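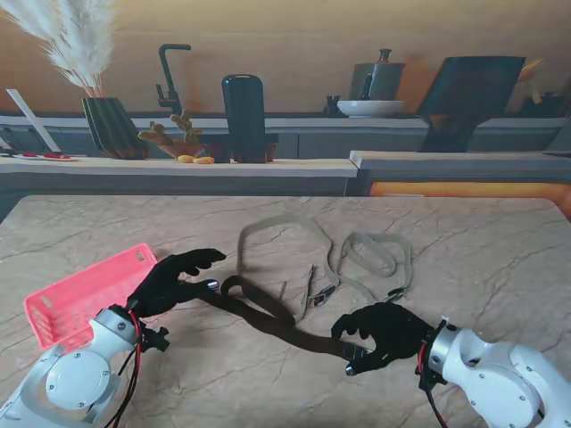
Webbing and Straps Work Package: November Progress Report

Prepared by Heather Innes for the Lennox program office
Distribution: Fraser Mowat, Lachlan MacRitchie, Lachlan Galbraith, Petrică Căpraru

1. Scope of this report

The work package covers the sorting, untangling, coiling and storage of loose straps and belts held at the Pundemer site. Two classes of item are in scope: khaki webbing straps with plastic buckles, and fabric belts with a metal tip. Leather belts, ratchet straps and elastic cords were removed from scope at the last review and are not reported below.

The work in this period was on the mixed condition, in which a brown fabric strap and a light khaki webbing strap are on the same tabletop and the webbing is tangled. The brown strap lies in front, close to straight apart from a small loop at its left end. The khaki strap lies behind it in loose, overlapping loops, with one dark buckle near the crossing point and the other farther right, at the end of a coiled section. A pink perforated basket stands tilted on the left with its opening toward the middle of the table.

2. Status against plan

Item register: complete. The register now holds 686 straps, each with a length, width, color and fastener type. Of these, 143 were marked for repair or disposal and have been moved to separate shelving. The register is kept in Jenura and can be exported on request.

Tabletop procedure: revision 4 issued. See section 3.

Coiling standard: draft. Two coil diameters are still under discussion. Galbraith prefers the smaller one for shelf density. MacRitchie has asked for the larger one on the grounds that stiff webbing takes a set when coiled tightly. A decision is needed before the storage inserts are ordered.

Labels: delayed. The first batch from Zitetti arrived with adhesive that lifts from textured webbing. A sewn loop label has been requested in its place. Delivery date not confirmed.

3. Procedure, revision 4

The changes from revision 3 are limited to the order of work and the handling of buckles.

3.1 The fabric strap is cleared first. With the webbing tangled behind it, any pull on the webbing tends to drag the fabric strap into the pile, and the two then have to be separated again. The fabric strap is taken by the tipped end and drawn away along its own length.

3.2 Both buckles on the webbing are located before any loop is moved. Under revision 3 the operator started from whichever end was nearest, and a buckle hidden under a crossing would catch on the next loop and tighten it.

3.3 The buckle at the crossing is freed by lifting the loops over it one at a time. It is not pulled through. Any section that is already coiled is left alone until the remainder is open.

3.4 Once open, the webbing is laid flat, checked for twists from one buckle to the other, and coiled. Twists found after coiling count as a failed item and the strap goes back to the start.

3.5 Finished coils go in the basket. The basket stays on the left of the table for the whole session. Moving it between items was found to add time and had no effect on the result.

4. Surface and lighting

The marble-pattern tabletop was kept. It was queried at the last review because khaki webbing is close in tone to the beige surface and its edges can be hard to follow where loops overlap. A plain dark mat was tried for one week. It improved the outline of the khaki webbing but made the brown strap harder to pick out, and the mat itself shifted when webbing was drawn across it. Căpraru's recommendation was to return to the bare surface and correct the lighting, and this was done. Shadows are now soft enough that they are seldom mistaken for a second strap edge. No further change is proposed.

5. Results

A session is 13 straps, which is what the basket holds in coiled form without the upper coils springing open. Sessions are started at 9:30 a.m. and stopped when the basket is full.

The total for the period was 200 straps processed to the current procedure. Most failures were twists left in the webbing near the buckle. A smaller group were coils that opened in the basket. No strap was damaged in handling.

Results for the fabric straps are better than for the webbing and are not broken down further. The material is soft, there is only one fastener to deal with, and the small end loops that form when a strap is set down come out with a single pull.

6. Open issues

Coil diameter (see section 2). Owner: Galbraith. Needed before storage inserts can be ordered.

Basket type. The perforated sides are useful for seeing how full the basket is, but the prongs of some open buckles can enter the holes. Closing the buckle before storage avoids this and has been added as a note to 3.5. A solid-sided basket is being priced as an alternative. Owner: Mowat.

Straps with more than two fasteners. The register includes several of these and revision 4 does not cover them. They are set aside for now. Owner: Innes.

7. Budget

Spending is within the approved figure. The label line is underspent pending redelivery, and the shelving line is fully committed. We request approval to carry the label amount into the next period. No other transfer between lines is requested.

8. Next period

Issue the coiling standard. Order storage inserts. Draft a supplement to revision 4 for straps with three or more fasteners. Resume labeling when the sewn loops are delivered, beginning with straps already processed. MacRitchie will circulate the supplement for comment before it is used on the table.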